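Home | Projects | Reports | Contact

Stonholm Bedding Reuse: progress report to the Greto fund
8th February
Reading time: 2 minutes

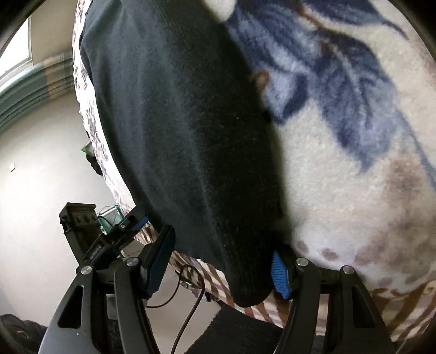 The second part of your grant was meant to show that donated blankets could be sorted, folded and sent out faster if we did it on beds instead of on the floor. I remain unconvinced. Folding a single blanket is easy enough. Trouble starts when a dark fleece is bunched up on top of a cream one with navy leaves, with striped and floral fabric in the same heap, and each has to be pulled free before anyone can tell its size. Thick fleece also holds its fold badly and takes up more shelf than our plan allowed.

We have sent out 350 items against a target of 1,053. Rekha Namboodiri thinks the gap will close by May. I would like to see the weekly figures before agreeing, and so far only Jorkham has supplied any.

Spending is on track, apart from 60 pounds for extra storage bags, which split. Thodoris Karras has asked the supplier for a refund and had no reply.

We ask that the third payment go ahead, but that the target be looked at again first. Labels for single and double sizes are still to be agreed.

Glykeria Mavromatis

Contact the Stonholm office | © Stonholm Bedding Reuse | Back to top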